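Fault notice: loss of position on the Rosanard arm

12 July 2023

This entry records a fault on the small desktop arm which readers of this blog will know from the build posts in May. It is published for those who have built the Zanum kit to the same plans. Owners are advised to read the last section before they next apply power.

The arm is set to lift a light object, carry it over a marked sheet and release it into a cardboard box. The control program is called Eshun and runs on a separate computer. At cycle 609 the arm stopped with the upper links raised, held that position for 4 seconds and then dropped without any command having been sent. The gripper struck the sheet and the shoulder continued to push until the supply was switched off by hand. No injury occurred.
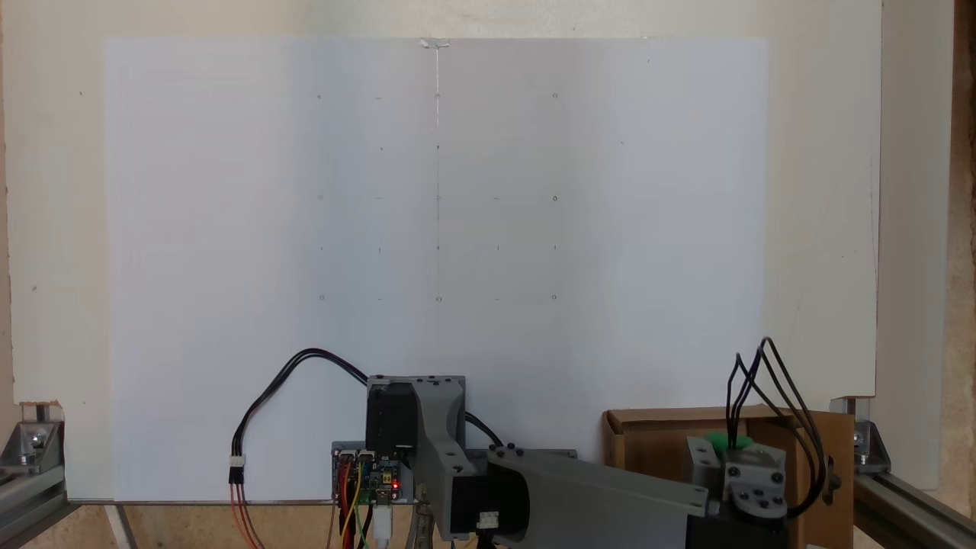 The arm at the marked sheet, with the controller board to the left of the shoulder.

The first suspicion fell on Eshun. The log was read in full and contained nothing unusual: the last command was correct and had been acknowledged. A worn gear was considered next, but each joint was turned by hand with the power off and moved evenly throughout its travel.

Attention then passed to the wiring. The servo cables on this build were left long so that the joints could turn freely, and they stand out from the arm in wide loops. This was my decision and I now regard it as a poor one.

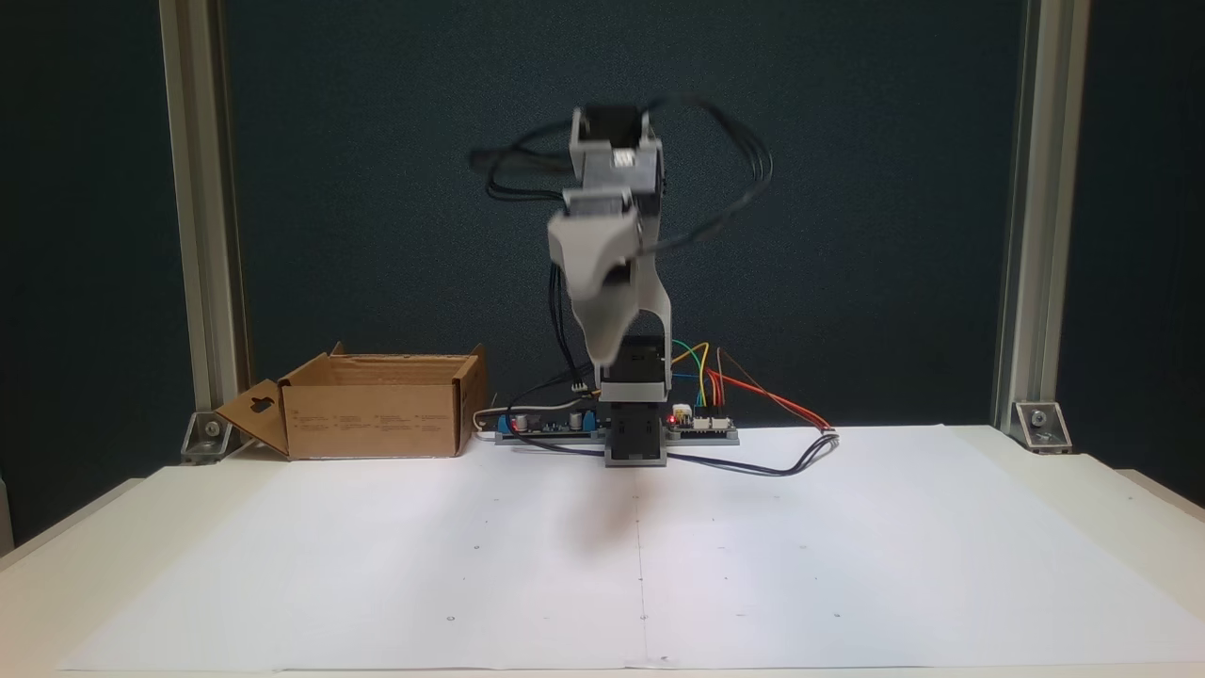 Cable loops to either side of the arm, with the gripper end brought forward.

The test was a simple one. The arm was run at low speed while each plug was moved slightly with a plastic rod. Four of the plugs made no difference. The fifth, at the elbow, caused the joint to go slack and then to jump by nearly 90 degrees when contact returned.
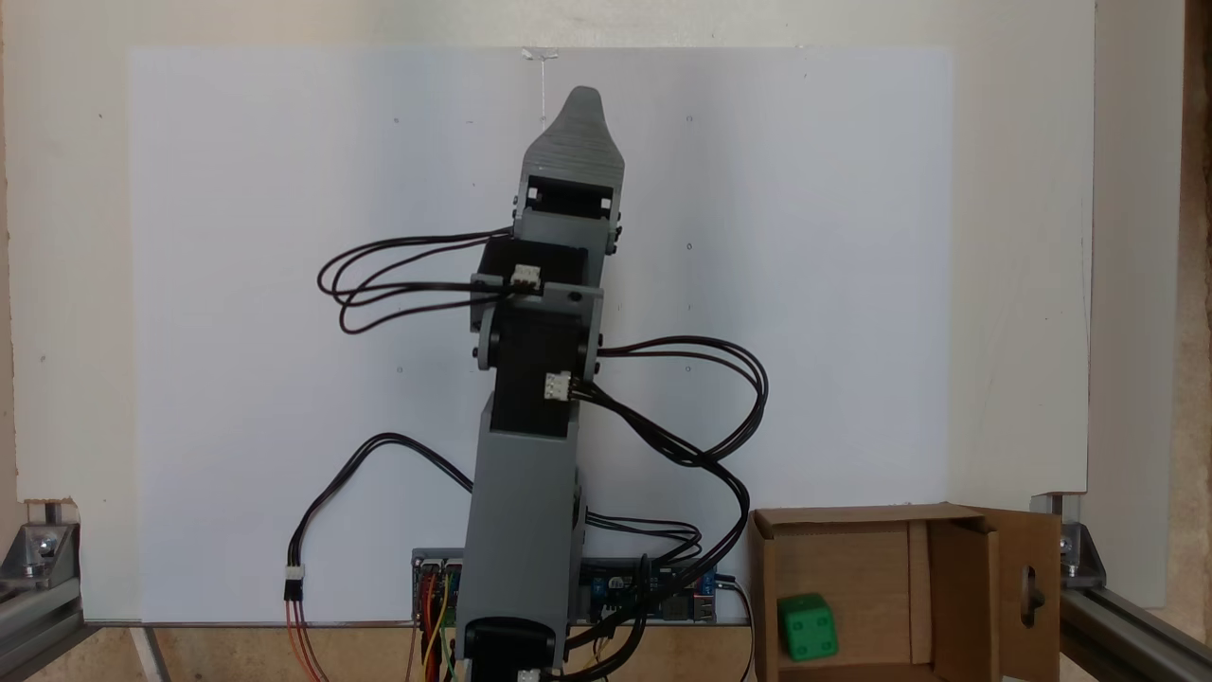
A jump of that size is the real safety matter. The servo does not know that time has passed – it receives a new target and goes there at full speed. Anyone who leans in to see why the arm has stopped will have their face or fingers within reach at the worst moment. I had done so myself on two earlier occasions.

The elbow lead has been replaced with one from Zoltus, and the plug is now held with a printed clip. Eshun has also been changed so that a joint which fails to report its position stops the whole arm, and a restart must be confirmed at the keyboard.
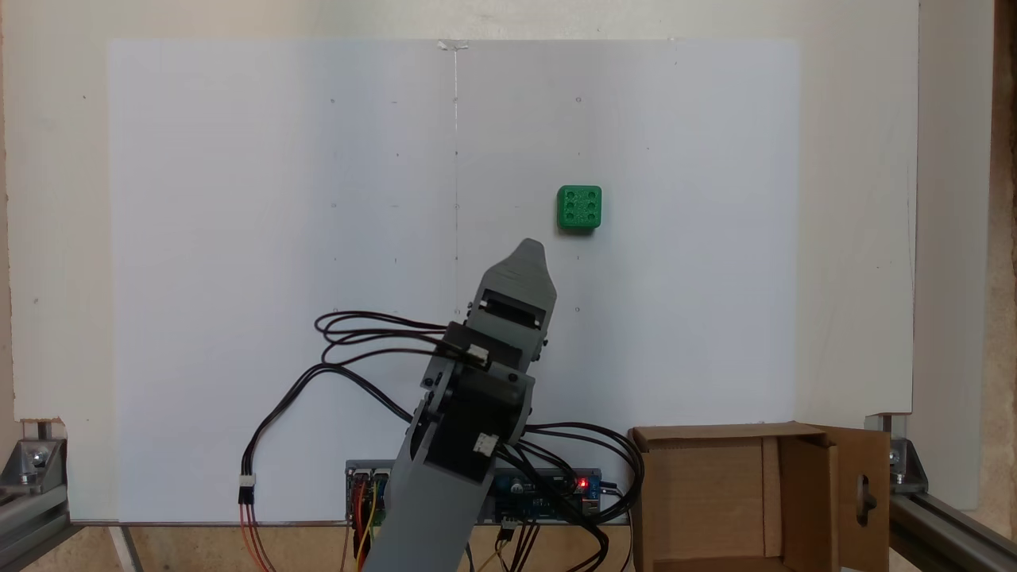
Gripper and green cube at the board.

Owners of the same kit are asked to take the following steps.

Switch off at the supply before touching any plug. The stop command in Eshun does not remove power from the servos.

Pull each servo plug gently. Replace any lead that slides out without resistance.

Tie the cables to the links, leaving slack at the joints only.

If the arm stops without reason, keep clear of it and switch off first.

The longer run of cycles will resume once the remaining leads have been clipped. Reports of similar faults may be left in the comments, and it would be helpful if they stated which joint was affected.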